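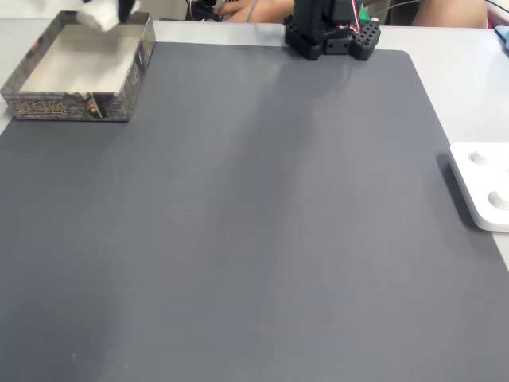 Wumham Small Arms Group (the robot kind), Software Bench Diary

Wednesday, late

I said I'd write these on the day they happen and for once I'm doing it, with cold noodles next to the keyboard and the logs still copying over in the other window. Long day! Good day, mostly. The planner is behaving, the camera node isn't, and I have learned something embarrassing about time stamps that I would like to get down before I manage to forget it again.

So, where we left off. Last week the arm kept doing its little hiccup on the way down. You'd get a lovely smooth approach, and then just before the fingers got low there'd be a twitch, a tiny sideways one, and then it would carry on as if it hadn't done anything. I blamed the servos. I always blame the servos. I spent most of an evening turning gains up and down in Laur (our controller, for anyone at Hirkton reading this who still calls it "the loop thing") and all I got out of it was a mushier arm with the same twitch.

This morning I finally did what I should have done first and plotted the commanded positions against the measured ones. The twitch was in the commands! The servos were doing exactly what they were told, poor things. Laur was being handed a fresh target halfway down, and the fresh target was a bit to the left of the old one, and it dutifully went a bit to the left.

The fresh target comes from Vovau, which does the looking. Vovau takes a picture, finds the thing we want, works out where it is in the arm's coordinates, and passes it along. All fine when the arm is sitting still. When the arm is moving and the camera is riding on the wrist, you need to know where the wrist was at the moment the picture was taken, and I was using where the wrist was at the moment the picture arrived. Those are different moments. I know they are different moments. I wrote a whole page in the wiki last winter saying so, with a drawing.

Anyway, I went and looked at the gap, and the worst one in the log was 648 milliseconds. 648! That's an age. The wrist could have gone out for a sandwich. Most of them were far smaller, which explains why it only looked like a hiccup and not like a complete disaster, but every so often the image queue backed up and one very stale picture got treated as news.

The fix was three parts. First, stamp the picture when it's captured and carry that stamp all the way through. Second, keep a little history of joint positions so Vovau can ask "where were you back then" and get a proper interpolated answer. Third, throw out anything older than a limit instead of politely working through the queue. I set the joint history to 2,000 samples, which is more than we need, but memory is cheap and I don't want to be back in that file next month.

Then lunch, which I ate standing up, reading a stack trace. The interpolation blew up when the requested time was newer than the newest sample. Of course it did. I clamp it now and log a warning, and the warning is in capital letters so I can't pretend I didn't see it.

After lunch I reworked the ugly bit of the planner, the part that decides how to come down on something. It used to plan one straight drop from the hover pose and that was that. Now it plans to a pre-contact pose, waits for one good look from Vovau, and only then does the last stretch, slower, with target updates switched off. I went back and forth on switching them off. It feels like cheating, a bit? But the closer the fingers get, the worse the view gets, and I trust a decent look from higher up more than I trust a bad one from right on top of the thing.

I also cleaned up the collision shapes while I was in there. The tin with no lid and the white tray both need to be in the planner's world, and the tin had been entered as a solid box, so as far as the planner knew you could never reach inside it. It has a floor and four walls now. I'm a little ashamed of how long the solid one lasted.

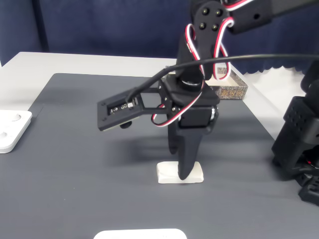 Fingertip height is the next thing on my list, and I've been putting it off because it means redoing the tool frame. The planner thinks of the gripper as one point, halfway between two tidy matching fingertips, and it plans the descent for that point. Well, look at the front finger, with its tip right on top of the little white block while the rear one ends a bit higher up. If the plan says "stop at the midpoint" and one tip is lower than the midpoint, then the stop height is wrong before we've even started arguing about calibration. I want a frame for each tip and a floor check that uses whichever one is lowest. It's a small change in the kinematics file and a much bigger one everywhere I've assumed there's only one tool frame, and I searched for that, and, oh boy. I closed the search results and made tea.

The block is a nasty little customer for Vovau too. Flat and white is fine against the dark mat, lovely contrast, but the detector also gets very excited about the trays, which are white with rounded corners, and the pale strip of table past the mat. I've added a mask so it only considers stuff on the mat, and a size limit on top of that. Before the mask, the candidate list over one recorded run had 851 entries in it and I would guess nearly all of them were tray. I'm going to rerun the same recording tomorrow with the mask on and see what's left. (I could do it tonight. I'm not going to do it tonight.)

Oh, and the cable thing. I want the planner to care about wrist rotation, as there's a good deal of servo cable looped around that arm and the camera lead goes over the top of it as well. At the moment two grasps that differ by half a turn cost exactly the same, so it picks whichever it found first. A cost on total wrist travel would sort that out, and it's maybe an hour's work. I'd like the limit to live in the config and not in the code, so Hirkton can set their own.

Before I packed up I replayed the old log through the new time stamp code, start to finish, and plotted the targets again. The sideways jump is gone from the plot. On the real arm I only did 20 descents, so I'm not declaring anything, but I watched every one of them with my nose practically on the table and didn't see a twitch.

For tomorrow: rerun the recording with the mask, start on the two-tip frames in a branch (a BRANCH, please), put Laur's gains back to what they were before I got at them, and fix the wiki page, where my drawing has the arrow pointing the wrong way. The logs have finished copying. Bed.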